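Favent releases Rarkell 2, planning software for two-arm robots

Irnell, Dec 24, 2021 – Favent today makes available the second version of Rarkell, its software for planning and controlling robots with two arms. The new version brings together three tools which customers had to run separately until now: the motion planner, the object tracker and the log viewer. It can be downloaded from today by all holders of a current licence.

A planner that knows what a drawer is

In the first version, a drawer or a door was for the planner only an obstacle. The user had to write the path of the gripper by hand, and to write it again when the furniture was moved. Rarkell 2 describes such furniture as a body with a joint. The planner receives the direction in which the drawer slides and its two end positions, and it looks for a grasp on the handle and for an arm path at the same time. After each movement the model of the workspace is corrected, so that an open drawer is treated as open when the next path is planned. The second arm is included in the same calculation.
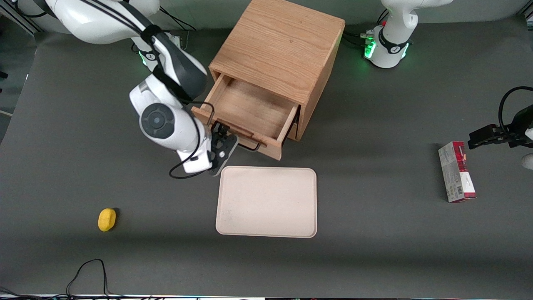

Tracking from the wrist camera

The object tracker was rewritten completely. It joins the view of the fixed camera with the view of the camera at the wrist, and it gives more weight to the one which is more reliable at the given moment. During fast movement the wrist picture becomes blurred – this was the most frequent complaint in the reports from our users. The tracker now estimates the blur from the joint speeds and keeps the last good position of an object until the picture is sharp again. Bottles with clear walls, which gave many false edges before, have their own detection model.

For the test of the tracker Favent used 1734 recorded runs. In 1343 of them the object was held in track from the first picture to the last, without any correction by a person. The remaining runs are delivered with the software, so that customers can examine the failures themselves. 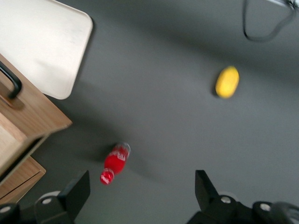 Jennylyn Sarmiento finds the log viewer the most useful part of the release. "Before, I saw that the gripper stopped above the bottle, but I had to guess if the planner or the tracker was the reason," she says. "Now I have both on one time line. I would still like a faster search in long logs."

Availability

Rarkell 2 runs on Linux. Existing projects are converted when they are opened for the first time, and a copy of the old file is kept. The manual has grown to 44 chapters and includes a new one on drawers and doors. Training days in Buenaventura are planned for the spring, and registration is through the customer portal.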